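Cudero Filtration
Progress report to Nasrallah Industrial Fund
Heavy-duty cabin and oil filter line, second reporting period
Prepared by Harriet Nakamura, program manager

Summary

The work is on schedule except for the end cap tooling, which is 4 weeks behind. Spending is within the approved budget. We are asking for one change to the milestone dates, explained under Tooling.

Filter media

Dalal Sleiman's group finished comparing the two media suppliers in February. The Zindon media held its pleat spacing better after heat aging, and we have chosen it for the oil filters. The cabin filters will stay with our present supplier through the end of the grant. Both materials are in stock at the Stundbridge plant.

We built 300 oil filters on the old line with the new media. Of these, 3 failed the leak check, all at the seam between the can and the base plate. The seam roller was worn and has been replaced.

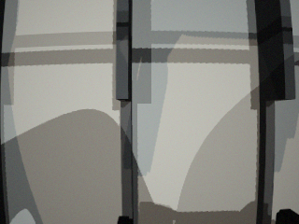

Burst and cold-start flow tests on the same lot are complete. Results met the drawing limits for the two larger can sizes. The smallest size passed burst but came in close to the lower limit on cold flow, so we are opening up the bypass spring window and will repeat that test next period.

Tooling

The first end cap mold arrived with a gate in the wrong place and went back to the toolmaker. Iwona Wilczyńska visited the shop and approved the corrected drawing. We now expect parts in time for the third period and ask that milestone 4 be moved to match. No added money is requested.

Catalog and fitment

The catalog now lists 399 truck and bus applications. Shadi Moussa is checking thread sizes and gasket diameters against returned samples from distributors. Several older bus engines had two gasket sizes under one part number, and these have been split.
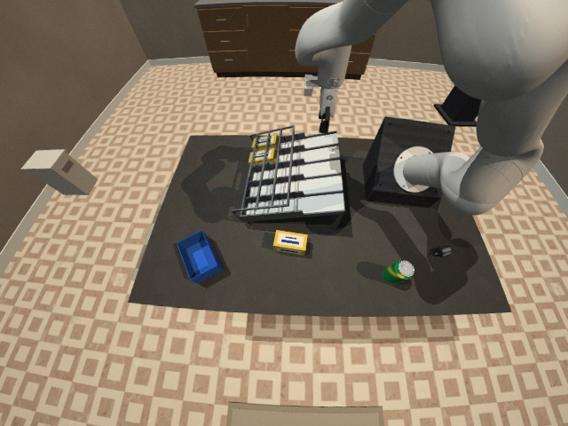

Distributors will get the revised catalog as a spreadsheet first. The printed version will wait until the smallest can size has passed its flow test.

Staffing

Hanan Semaan moved from purchasing to supplier quality and now handles incoming inspection for media and gaskets. Her purchasing job has been posted but not filled.

Next period

Repeat cold flow test, smallest can
Receive and approve end cap mold
Finish fitment checks on bus engines
Send field trial filters to two fleet customers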